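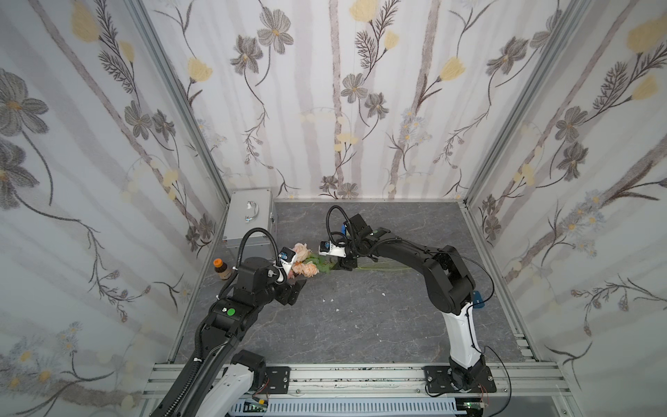

Peach-coloured roses and floral wallpaper

Three nights in Gostum, and was it worth the fuss?

I should say at the start that I went to Gostum expecting to be let down. For two years people have been telling me it is the last unspoilt lake town on that side of the mountains, and in my experience a place stops being the last unspoilt anything at the moment somebody prints it on a tote bag. They sell the tote bag at the bus station.

You get there from Fadbridge, on a bus that the timetable says takes 2 hours. Mine took closer to four, with a long stop outside a tyre shop while the driver had his lunch. I don't mind a slow bus. I do mind paying extra for the "express" ticket, which as far as I could tell buys you a seat on the same bus with a different coloured slip of paper. Ask for the ordinary one. The woman at the window will look disappointed in you, but she'll sell it.

The town itself runs along one shore, with a church at the low end and a row of guesthouses at the other. I stayed at the Mendes, on the hill behind the bakery. The website promises lake views. My room had a view of the bakery roof and, if I stood on the bath, a strip of water. To be fair the bed was good, the shower was hot and the breakfast went on for ages: boiled eggs, soft white cheese, a sour cherry jam I would have carried home if I'd had a lid that fitted.
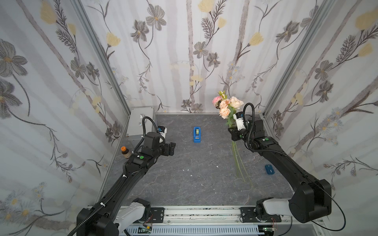
Lowri Jarman wrote to me after my last post to say I was being hard on the whole region before I'd even set off, and that Gostum in May is a different town from Gostum in August. Her words: "Go up to the old fort before breakfast, don't buy anything near the jetty, and stop reading other people's top tens."

Two of those three were good advice. The jetty is where the boat men wait, and the boat men are where my patience ran out. The trip across to Skoreck is sold as an island monastery tour. Skoreck is not an island. It's joined to the shore by a perfectly good causeway that you can walk along, and I did, the next day, in well under an hour. The boat costs 300 in local money, cash only, and the guide who comes with it told us that the monastery was founded by a shepherd who saw a light on the water. The board by the gate, paid for by the regional museum, says it was built by a salt merchant who wanted somewhere to store salt. I know which one I believe.

It's a nice building all the same. Thick walls, small windows, swallows going in and out of the porch, and a cold little chapel where someone has painted the saints with very worried faces. Entry is 40, paid to a man in a deckchair. There are 172 steps up the tower according to the sign. I didn't check. The view from the top takes in the whole lake, and it was the first time on the trip that I put my phone away and just stood there for a bit.
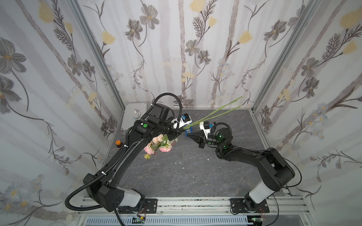

Is the boat trip to Skoreck worth the money?
Only if you can't manage the walk. The causeway is flat, it's free, and there's a stall halfway along that does decent coffee.

Now the fort. Every guide I read says to go at sunset, so every visitor in town goes at sunset, and they all bring a speaker. I followed Lowri's tip and went up early instead. The path starts behind the school and is badly marked — I ended up in somebody's onion bed and had to be pointed back out of it by a very patient man with a hoe. At the top there was mist on the water and one dog asleep in the gateway. There isn't a lot of fort left, if I'm being strict about it. A stretch of wall, half an arch, and a good deal of fresh cement where someone has been improving things.

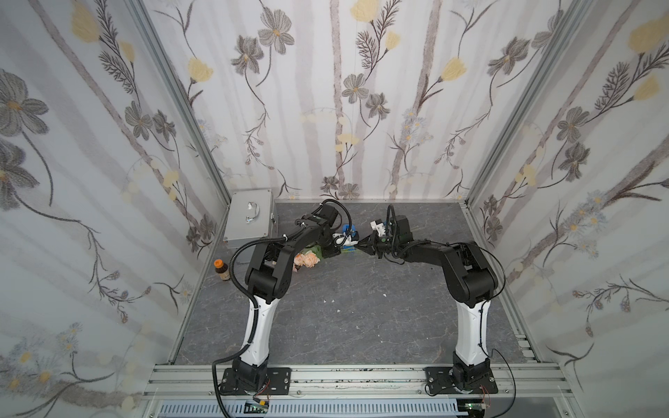

The cement bothers me more than it probably should. The leaflet calls the arch "medieval", and the lower part may well be, but the top half looked newer than my shoes. I asked at the tourist office and was handed a second copy of the same leaflet. Nobody was rude. They just didn't seem to have been asked before, or didn't care for the question.

Food was the other surprise. The lakefront places all do the same grilled trout with the same slice of orange, and I strongly suspect the trout comes from a farm down the valley. Go one street back and there's a canteen with no name over the door where I had lentil soup, flatbread and pickled peppers three times, and would have gone a fourth if the bus hadn't been on time for once.

I'd go back, though I'd skip the boat and stay at the church end of town, where the rooms are cheaper and the bells stop at ten. If anyone has walked the whole way round the lake I'd like to hear how you got past the quarry, as my map shows a path there and the fence says otherwise.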